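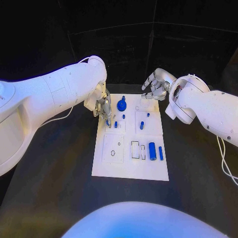
What should you seal first in a draughty old house? The gap under the outside doors, then the old wall vents, then the windows.

coldhouse_wallden
07/07/2022

I've had a few messages asking what I did to our place over autumn, so I'm putting it all in one thread. Weatherboard, built before the war, timber floors, high ceilings. We're in Wallden and it gets properly cold.

The front door was the worst. You could see daylight under it along the hinge side. The slab step has dropped over the years and the door was trimmed at some point to suit carpet that's long gone.

I tried a stick-on brush strip from the supermarket. It lasted until the first wet week and then the adhesive let go at one end. Took it off and cleaned the door with metho.

Replaced it with a Broltiron screw-on seal, the kind with the rubber fin in an aluminium carrier. It came 50 mm longer than the door is wide. Cut it with a hacksaw, cut the rubber separately with scissors. Slide the rubber out before you saw or it chews up.

Pre-drill the holes. Old door timber is hard and the screws supplied are soft. I snapped one and had to shift the seal along to miss the stub.

The fin should just touch the floor. If you press it down hard it drags, and people start leaving the door ajar, and then you have no seal at all.

Sides and top of the door got foam tape. Measure the gap with Blu Tack first. Put a blob on the stop, close the door, open it, see how thick the blob ended up. Buy tape a bit thicker than that.
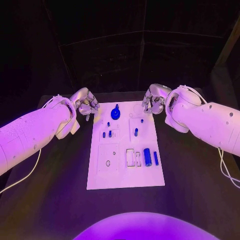
Back door was easier, same method. The laundry door I left alone for now, it opens into a closed porch and you can't feel much.

Next was the wall vents. Every room has them up near the ceiling, plaster ones with the little pattern. They go straight through to the wall cavity. On a windy night you can hold a tissue up to one and it blows out sideways.

Before anyone covers a vent: if you have an unflued gas heater, or any gas appliance that relies on room air, leave the vents open and get a licensed gasfitter to look at it. I mean that. We're all electric, so I went ahead.

I cut clear acrylic to size and fixed it over the inside of each vent with small screws and a bead of removable sealant. From the floor you can't tell. I kept the bathroom one open, that room needs the air.

Acrylic came from Zorico in offcuts. They sell them by weight out the back, you have to ask at the trade desk. Leave the protective film on until you've finished drilling. Go slowly with a bit that's a little blunt, a sharp one grabs and cracks it.

Somebody asked if it made the house stuffy. I haven't noticed it. An old timber house leaks in plenty of other places. We still open windows in the middle of the day when the sun's on that side.

Floorboards. The gap between the skirting and the boards was letting in more than I expected, mostly in the hallway. I used a paintable gap filler for the skirting, and grey foam rod pushed into the wider cracks between boards.

The foam rod comes in different diameters. Get one a bit fatter than the gap and push it down with a plastic putty knife. A metal one slices it. Mine sits just under the surface and the dust has darkened it so it looks like shadow.

Don't fill floorboard gaps with anything rigid. The boards move between summer and winter and it cracks out and you're vacuuming up the crumbs for the next year. 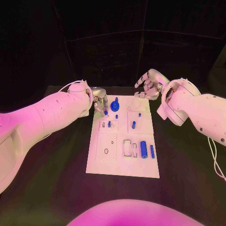

Windows took the longest. They're double-hung sashes with cords, and one of the cords was broken so the top sash had slipped down a finger width. It had been like that since we moved in. I'd just thought that room was cold.

If you have sash windows, check the top sash on every one. Push it up by hand from the inside. A lot of them have dropped and nobody looks up there.

I didn't redo the cord. I pushed the sash up to where it belongs and put a small timber block under each side. Proper repair can wait for warmer weather.

For the meeting rail, where the two sashes overlap, a new fastener did most of the work. The old one had worn so it no longer pulled the sashes together. Check the screw holes line up before you buy. Mine didn't, so I plugged the old ones with matchsticks and PVA.

The bedroom windows also got the shrink film, the sort you stick around the frame and go over with a hair dryer. It works well on still air. It does mean you can't open the window until spring, so pick which ones. I left one in each bedroom free.

The tape that comes with the film lifted paint when I took a test piece off. If you rent, try it somewhere out of sight first.

Curtains: the lounge ones stopped at the sill and hung off a rod well clear of the wall. Cold air comes down the glass and straight out the bottom. I let the hems down as far as they'd go and it wasn't enough, so I bought long lined ones second-hand from the op shop on Sepúlveda Street.

They were 600 mm too long. Took them up by hand over a couple of evenings. Heavy fabric, get a thimble.

Fireplace in the lounge isn't used. I put a chimney balloon up it in April and hung a tag on the grate so that no one lights a fire under it. A wool plug does the same job and doesn't go flat. I'd buy the wool one next time.
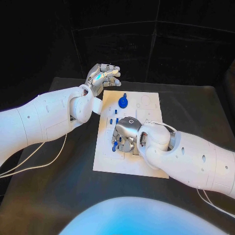 Costs, for those who asked. The seals and foam tape for the doors were the cheapest part for what we got. The curtains cost the most, even from the op shop. The acrylic was next.

Time: the front door took me a whole morning including the snapped screw. The back door took 3 cups of tea less than that. Vents are quick once the pieces are cut, most of it is shifting the ladder.

Result so far: with the heater off overnight, the hallway was 7 degrees one morning last winter. I haven't seen it that low this year, though we haven't had the same run of frosts yet so I won't claim too much. The house is a lot quieter. I can't hear the highway from the bedroom now.

Keep an eye out for condensation. We got a bit on the kitchen window the first week after the vents were covered. Running the rangehood while the pots are on sorted it. If you get mould you've gone too far somewhere, so open things up again.

Still on the list: manhole cover in the hall ceiling, which is a loose sheet of ply sitting on a frame. Foam tape around the rim and a couple of barrel bolts to pull it down. Also the exhaust fan in the toilet, which has no flap on it.

Insulation under the floor is a separate job and there's not enough crawl space for me to do it myself. Waiting on a quote. Will add to the thread when it turns up.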